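How to Prepare an Equipment Budget for a Two-Arm Manipulation Workstation

Equipment Planning Guide, Cavham Technical Institute
Last revised: Tuesday, September 5, 2023

Purpose

This guide explains how departments prepare a purchase request for a two-arm workstation. It applies to new installations and to the replacement of either arm on an existing one. Requests for mobile platforms are handled under a separate procedure.

Read the entire guide before contacting a supplier. A quotation obtained before Step 2 has been completed will usually need to be issued again.

Before you begin

You will need the following:

Your department's cost code
A floor plan of the proposed room, with outlets marked
The task list described in Step 1
The current Institute price schedule

Step 1. Write the task list

List the tasks the workstation is expected to perform during its first year. For each task, record the objects to be handled, the largest dimension of each object, and whether one arm or two will be needed. Handling a rolled cloth and assembling a rigid plastic part place very different demands on a gripper, and the request must show which kind of work will take up most of the schedule.

Keep the descriptions plain. "Hold the pole upright while the second pole is fitted into the corner socket" is acceptable. "General assembly" is not, and requests containing only that phrase are returned to the department.

Where a task involves furniture or other items sold as kits, enter the kits themselves as a budget line. Parts wear with repeated assembly, and sockets loosen. Allow for replacement sets from the beginning.

Step 2. Measure the room

Measure the work table, the clearance behind it, and the distance to the nearest wall on both sides. The arms must be able to reach every part of the table without striking a wall or a shelf. Note any storage that will remain in the room.
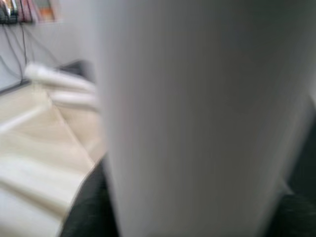

Record existing cable runs as well. Loose cables near the work area should be rerouted or fixed in place before delivery, and the cost of that work belongs in the request. Facilities charges a flat 300 dollars for routing cables in a single room. New outlets are quoted separately.

If the table surface will be covered, state the material. A plain dark cloth is the standard choice at the Institute and may be ordered through general supplies. It should be large enough to cover the whole tabletop.

Step 3. Separate the cost lines

A request must divide costs into the lines below. Do not combine them, even where a supplier offers a bundle price.

Arms and controllers. Enter each arm on its own line. Our current supplier, Durán, quotes controllers separately from arms, and departments have overlooked them in the past.

Grippers. Enter the fitted grippers and at least one spare. The spare gripper line in the current schedule is 875 dollars per unit.

Finger sets. Fingers are treated as consumable parts. Replacement sets from Plastuvex are listed at 77 dollars each. A workstation in daily use should budget for four sets per year. Handling smooth, rounded parts such as poles tends to wear the contact surfaces sooner than handling flat parts, so adjust the number if your task list calls for it.

Cameras and mounts. Include any camera mounted at the wrist as well as those placed higher up. Mounts are often missing from supplier quotations. Ask for them by name.

Furniture and task materials. Include the work table, the table covering, storage drawers, and the kits or objects named in Step 1.

Installation and training. Use the supplier's written figure. Verbal estimates are not accepted.

Step 4. Check reach and grip against the task list

Return to the task list and confirm that each object can be held by the gripper you have priced. For tall parts, consider the height at which the part must be gripped as well as its diameter. A pole held at its middle behaves differently from one held near its base, and the second arm may need to work low on the table at the same time.
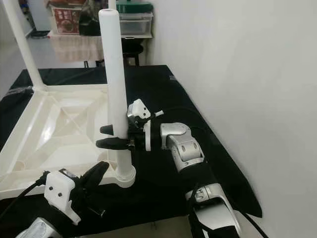
Right gripper holding the central pole above the base tray, with the left gripper in the foreground.

Suppliers will normally run a short trial with your own objects on request. Ask for one whenever the task list includes an object the department has not handled before. Attach the written result to the request. If the trial shows that different fingers are needed, amend the finger line before submission — amendments made afterward restart the review period.

Step 5. Add the operating reserve

Every request must carry a reserve for repairs and unplanned parts. The reserve for a two-arm workstation is 3000 dollars for the first year. It is held centrally and released on application. It may not be used for additional task materials.

Departments joining the shared maintenance plan with Vusalgate should mark the box on page two of the form. The reserve still applies.

Step 6. Submit the request

Send the completed form, the floor plan, the task list, and all quotations to the Purchasing Office as a single file. Requests for the following fiscal year must arrive by the last working day of February. Late requests are held over to the next cycle.

Quotations must remain valid for at least ninety days from the date of submission. Check this point with the supplier, as many standard quotations expire after thirty.

Common reasons for return

Controllers or mounts missing from the cost lines
No spare gripper entered
Floor plan without outlets marked
Task list that does not name the objects to be handled
Quotation expired or unsigned

Related documents

Form E-4, Equipment Purchase Request
Institute Price Schedule, current year
Procedure for Disposal of Retired Equipment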